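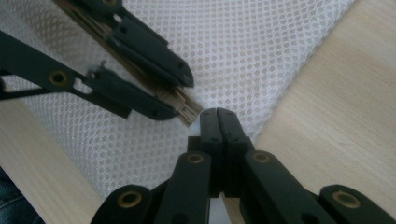
Trinidad Esteban

Textile Care and Materials, Unit 5
Open Fabrics: Structure, Laundering and Storage

Purpose of this unit
Unit 5 deals with fabrics in which the openings are part of the construction. Students have already covered plain, twill and satin weaves and should review the notes on yarn count before reading further. The material in this handout will be examined in May together with Unit 7.

Terms
The word "mesh" is used loosely in trade catalogs. In this course it means any fabric with a regular pattern of openings, however it was made. "Net" is reserved for fabrics in which the yarns are knotted or twisted together at each crossing. "Gauze" refers to an open woven fabric and "leno" to a weave in which pairs of warp yarns cross over one another between picks. Students are expected to use these terms correctly in written work.

Methods of construction
Most mesh sold for clothing and household use is warp knitted. Many yarns are fed to the machine side by side, and each forms a column of loops. Where neighboring columns are not joined for a course or more, an opening is left. The size and shape of the opening depend on how many courses pass before the columns are joined again. When the joins alternate from one column to the next, the openings fall in staggered rows.

Weft-knitted mesh is made by moving loops to neighboring needles or by tucking. It stretches more across the width than a typical warp-knitted mesh and can run if a loop is broken. Woven mesh has little stretch along the warp or weft, but it distorts easily on the bias unless the weave is leno or the fabric has been given a firm finish.

Fiber content
Polyester is the usual choice for white mesh. It absorbs little water, dries quickly and keeps its dimensions after heat setting. Nylon is stronger when rubbed but yellows sooner in sunlight. Cotton mesh is comfortable and takes dye well, though it shrinks unless it has been treated. The fiber must be identified before any care method is chosen. The burn test described in Unit 2 is to be carried out only in the laboratory and under supervision.

Laundering
Wash open fabrics apart from garments with hooks, zippers or hook-and-loop tape. Turn sports jerseys inside out. Use warm water for polyester and cool water for nylon. Do not use chlorine bleach on nylon or on any fabric containing elastane. Fabric softener leaves a film on polyester and reduces its ability to carry moisture away from the skin; it should be omitted.

White synthetics pick up loose dye and soil from the wash water. Graying of this kind is difficult to reverse, and sorting by color is the only dependable protection.

Drying and pressing
Dry flat or on a line. Mesh that has been hung wet by one corner may dry out of square. If pressing is needed, use a low setting and a pressing cloth, and lift the iron between positions.

Storage
Fold loosely and keep away from rough edges. Knitted mesh should not be kept on narrow hangers.

Laboratory exercise
Each student will receive a cut sample from the Nesero swatch set. Mark a square on the sample, launder it according to the care label, dry it flat and measure the square again along both directions. Report the change in each direction as a percentage. Samples must be labeled with the student's name and returned to Casimiro Barrios in the textile laboratory before 5 p.m. on the day they are measured.

Reading
Course reader, pages 89 to 157. The section on finishing may be left until Unit 7.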